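Ravindran Thevar has spent most of the past year teaching a robot arm to pick things up by their edges. His project, called Musik, looks at thin-walled plastic: the rims and sides of objects too wide to grip any other way.

"People tend to test on cups and blocks," he says. "You close the fingers and you've got it. A wall that's only a little thinner than the gap is a different problem."

The method starts with people. Operators steer the arm by hand control through the same short task, and the system, Fuveck, learns from those recordings. Thevar's group collected 376 of them for the first version. They had planned on 1000 and stopped early to see what they had. 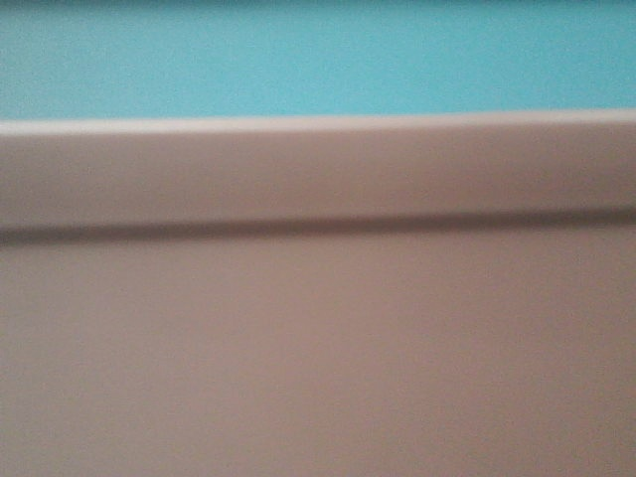 "We were learning more from the bad runs than the good ones," he says. "If an operator comes in crooked and fixes it, the policy picks up the fix. When we kept only the clean runs, it had no idea what to do once it was off by a few millimeters."

So the corrections went back in. Each version was then tried on 8 objects it had not seen in training, with 5 attempts per object. The version with corrections did better on all but one of them. Thevar won't call that a final result - the set is small, and the plastic was all fairly stiff.

He is more confident about the cameras. A fixed view helps the arm get to the right area, he says, but the last part of the approach depends on the view from the wrist.
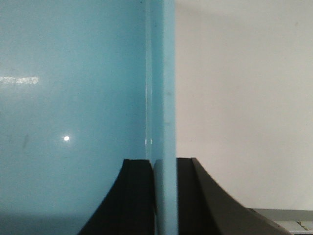
"Shiny surfaces are still hard," he says. "A highlight moves when the arm moves, and the model can take it for an edge. We tried covering the lamps in March and the numbers went up, but I don't want a method that needs special lamps."

The next round will use softer walls that bend when touched. Thevar expects the scores to drop at first. He plans to release the recordings, failed runs included, once the labels have been checked.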